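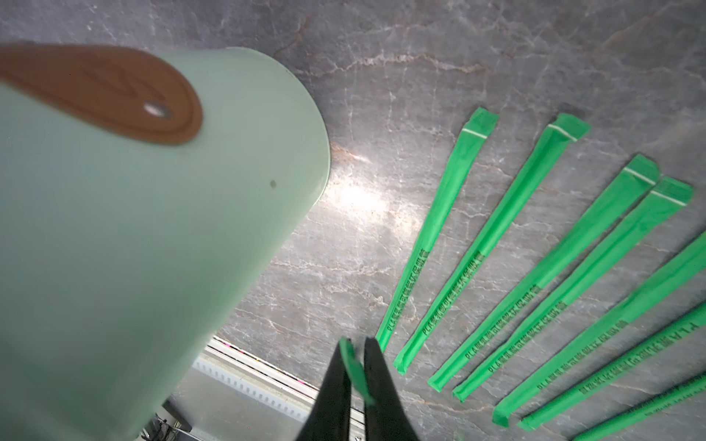
Green wrapped straws on the marble counter, from the wrist camera. Photo: Buppha Chantharasri

14 shares | 6 comments

Let the planner say it does not know

By Buppha Chantharasri

I have worked on planning software for robot arms for several years, first at Ostrowski and now at Skumside, and there is one habit in our field that I would like to argue against. We ask the planner for one answer. Which object, which grasp, which path. It gives us one answer every time, even when it should have been silent.

Take paper-wrapped straws, which is my task this summer. The sleeves are flat and thin, all of the same green, with the same dark printing, and they lie side by side on a stone surface full of veins and with a patch of glare. For a person this is nothing. For our perception module it is a hard question where one sleeve stops and the next begins, and when a small piece of green paper is between the fingers, the module must also decide if this is a straw, a part of a straw or only wrapper. In July we went through 1661 saved attempts in our logs. In 267 of them the module had two explanations of nearly equal score. The planner never saw the second one. It had been thrown away one line of code earlier, by a function that returns the maximum.

I think that line is a mistake, and I think most teams have it somewhere.

My colleague Periklis Fragkou does not agree with me. He says that a robot which hesitates is a robot which nobody will buy, and that a wrong grasp costs only a few seconds. You try, you fail, you try again. He is right for a wooden block. A paper sleeve is different, for the failed grasp changes the thing you wanted to grasp. After it there is a new crease, or a tear, and the model which was unsure before is more unsure now.

What I propose is modest. Keep the second explanation. Pass it to the planner together with its score, and give the planner one more action, which is to move the wrist a little and look again. In our test branch, called Javness, such a look takes 40 milliseconds of computing and a short movement of the arm. Periklis complains about the short movement at every meeting, and I admit that it is ugly to watch.

There is also the matter of tooling. Our log viewer draws one coloured outline on each object, with a clean border, and so everybody who opens it believes that the system was certain. I have believed it myself, for a whole afternoon, while I was searching for a fault in the controller that was not there. A viewer should draw the doubt too. Two outlines, or a border that becomes faint, I do not mind which.

Some readers will answer that a larger model will solve this. Perhaps it will. But a larger model that is followed by the same function will still give one answer, and I would like at least to be told when it was a close decision. The Javness branch is open for review until the end of the month, and comments on the interface are welcome, also unfriendly ones.

Share this | 14 shares
6 comments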